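Speaker notes: Where Donated Clothing Goes
Gornport Public Library, evening talk series
Rizwan Gondal

Slide 1. Title
Thank the library for hosting. Mention that handouts are on the table by the door and that the figures in them are the same ones on the slides. Questions at the end, except if a word is unclear, then ask right away.

Slide 2. Who I am
Eleven years at the Castiton sorting center, the first four on the line. I now handle the outgoing side, meaning the buyers and the trucks. I am speaking for myself tonight. Engelbert Hollenstein, who runs the floor, checked the numbers.

Slide 3. The bin is the start
Ask: who has put a bag in a clothing bin this year? Wait for hands.
Most people picture the bag going to a person who needs it. Some of it does. Most of it is sorted, graded and sold by weight, and the money pays for the part that is given away. Say this slowly. It is the point people argue with later.

Slide 4. One August week
Total in: 3,160 pounds from the Gornport bins.
Sold in our own two shops: 622 pounds.
Sold to other shops and exporters: 986 pounds.
Cut for wiping cloths: 648 pounds.
The rest was given out directly, sent for fiber, or thrown away. Do not get drawn into splitting the rest on stage. The breakdown is in the handout, page 2.

Slide 5. First sort
The first sort is quick. The sorter decides if an item is wearable, and if so, what broad group it belongs to: adult, child, household. Fabric comes later. Printed tops are the biggest group by far, and they are slow sellers when the print belongs to a family reunion or a company picnic. Plain prints and simple drawings move faster.

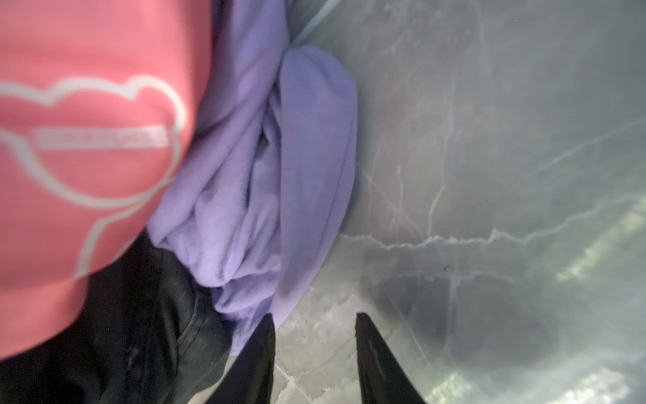
Pink fabric with a white outline print, next to crumpled lavender cloth.

Slide 6. Grading
Grade A goes on a hanger. Grade B has light wear, some pilling, maybe a missing button. Grade C is clean but stained or torn. Hold up the three sample shirts from the box. Pass them around, start on the left side of the room, and get them back before slide 9.
Tell the Tirnen story here: the shop in Tirnen asked for Grade B only, because their customers mend. They sell more Grade B than we do Grade A. Keep it under a minute.

Slide 7. What ruins a bag
Damp. One wet towel can spoil everything tied up with it, and mildew does not wash out of our process because we do not wash. People are surprised by that. Pause.
Also paint, pet hair in quantity, and shoes without their mates. Tie pairs together by the laces.

Slide 8. The export question
Somebody will raise it, so raise it first. Exported clothing can help small traders and can also hurt local tailors. Both are reported by the people we sell to. We stopped selling mixed bales to one buyer after he could not say where the unsold part ended up. We now use a tracking sheet called Sisay, named after the clerk who drew up the first version. It is a spreadsheet with nine columns. Show the screenshot, skip the details.

Slide 9. What you can do
Wash and dry before you donate. Close the bag. Leave nothing beside a full bin, call the number on the side. Keep things longer if you can.
Collect the sample shirts.

Slide 10. Questions
If asked about bras and underwear: yes to bras, no to used underwear.
If asked about tax receipts: the front desk at Castiton, open until five.
If asked about pay on the line, answer it. Starting rate is posted in the lobby.

Room has to be cleared by 8:30. Projector cable goes back in the gray drawer.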